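Progress report to the Wavwood fund, software side

We are happy to say the work you are supporting has had a good few months, even if January was slow going for all of us. Dardo rewrote the tracking code that tells us where the gripper is from its own camera view, and it now holds on through quick turns far better than the old version did. We have 1,313 recordings processed, with 191 set aside for Milovan to check by hand – he is patient about it, bless him.

Soft things like knitwear are still the hard part. The grasp planner gets muddled when fabric folds over on itself, and fast motion blurs the background the tracker leans on. 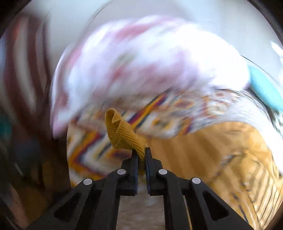
Next we will move the blur filter ahead of the tracker, and Demetrius will send you the revised schedule once Castville has signed off.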